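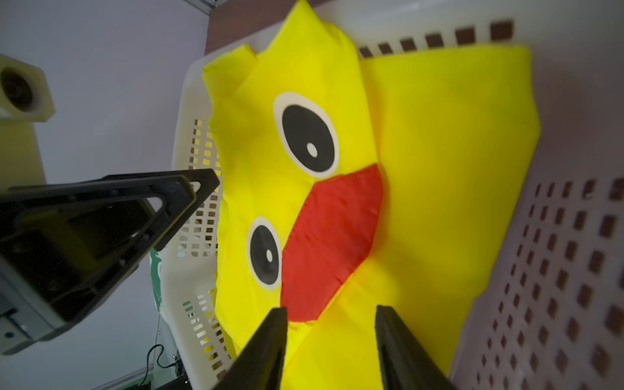 Figure 3.1 Yellow fabric with a duck's face, in a white plastic laundry basket.

Chapter 3
What Soap Does to Dirt

I hated chemistry until I had to do my own washing. My first apartment in Vallstead had a shared machine in the basement, and I would stand down there with a scoop of powder in my hand wondering how much to put in (I always put in too much). The stuff on the label meant nothing to me. Surfactants? Enzymes? I just wanted the gravy out of my shirt!

So let's start with the gravy. Gravy is mostly water, and the water part is no trouble at all. Rinse it and it's gone. The fat is what hangs on. You saw in Chapter 2 that water molecules are a little lopsided, with a slight negative charge on the oxygen side and a slight positive charge on the hydrogen side, and that they pull on each other because of it. Fat molecules have long chains with hardly any charge to grab. Water sticks with water, the fat gets squeezed out, and you can rinse all afternoon without shifting it.

A soap molecule has two ends. The head carries a charge and gets along fine with water. The tail is a long chain of carbon and hydrogen, a lot like the chains in the fat, and it would much prefer to be in the grease. Drop enough soap into the wash and the tails bury themselves in the gravy stain while the heads stay out in the water. Stir things up and little blobs of fat lift away from the cloth, each one wrapped in soap. We call such a cluster a micelle, and we'll draw plenty of them in Section 3.2.

My old teacher, Saodah Chin, used to do this with a jar, 2 spoons of cooking oil and a squirt of dish soap, and I still think it beats any diagram. Try it before you read on. Shake the oil and water by themselves first, let them settle, then add the soap and shake again. Write down what you see both times.

Enzymes work in a completely different way, and they get Section 3.3 to themselves. Hard water comes after that, along with the gray scum it leaves on the bathtub.

Words to look out for: surfactant, micelle, emulsion, enzyme, hard water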